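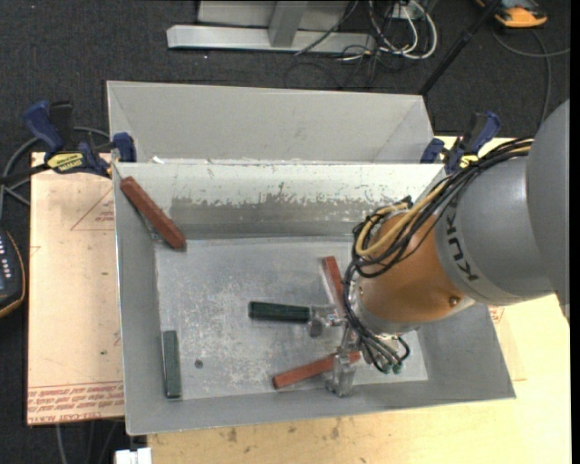
January, second entry. Damp meter comparison, carried on from before the break.

Canan's claim is that the Dusine pin meter reads true in softwood and that our old figures were wrong. I'm not convinced by either half of that. All we have shown so far is that two meters disagree, and a pair of meters disagreeing is a long way from one of them being right.

What we did this morning: cut 13 offcuts from the same length of pine, weighed each, took pin readings at both ends and the middle, then put them in the drying oven. Nadiia did the weighing and I did the pins, which I now think was a mistake. I push harder than she does and the pins go in deeper. Should be one person for the lot next time.

Readings at the ends came out lower than the middle on nearly every piece. Fair enough, ends dry first. But the Dusine leaflet says to ignore the ends altogether, and the Cirkitz one says to average all three, so the two makers aren't even measuring the same thing. Canan had been comparing one against the other without allowing for it. She took this well, considering.

The heaviest piece was 1072 g before the oven. It has a knot the size of a plum in it and I'd leave it out, but Nadiia wants it kept in and marked. All right, kept in and marked.

Battery question. The Cirkitz dropped by a whole point after lunch on a piece that had been sitting on the shelf doing nothing. New battery, and it came back up. So every reading taken with it before Christmas is under suspicion, because there is no note of when the old battery went in. Please write it on the tape on the back - I've started with today's.

Nadiia has found a table from the Jarik course notes that turns pin readings into moisture by species. It gives pine to one decimal place. I don't believe the decimal place. It doesn't say what temperature the wood was at or how many pieces they tested, and the curve is suspiciously smooth.

Oven pieces to be weighed again at 10 tomorrow and then every few hours until the weight stops moving. Not before. Last time somebody called it dry after one night and it lost almost another gram.

Still to do: ask Sarıgül whether their oven has ever been checked against a proper thermometer. Ours reads high, or theirs reads low.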